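The Long Way Round Hirkville

Wed 28 April, notes typed up fast, shoes still by the door.

Started at the yard, where the beige wall runs off toward a low grey gate. Plaster, plain pillars, one bare tree. I like a wall you can walk beside for a while.

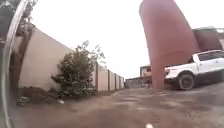
Shrub and boundary wall, under a white sky.

Then the lane. Mud, proper mud - reddish, rutted, a big puddle right in the road. Keep to the weedy strip by the wall if you care about your socks. Past the drainpipe I gave up caring. Bakalis, the bakery I was aiming for, shuts at 6 and I was allready late.

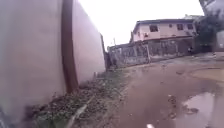

What shoes should you wear for this walk?
Old boots with some grip, and leave the good sneakers at home.

Last stretch goes by the tall grey block with the stained front. Ledges, concrete, a little pale shrub at the foot of a column. Everyone in town has an opinion on that building. Mine changes weekly.
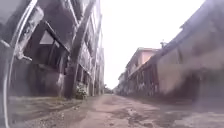 Anyway, Bakalis. Got there with 7 minutes to spare, one cheese pie left, ate it standing up. Walk back took some 50 minutes becuase I stopped at Nura for tea. Going again in August, when the lane should be dust.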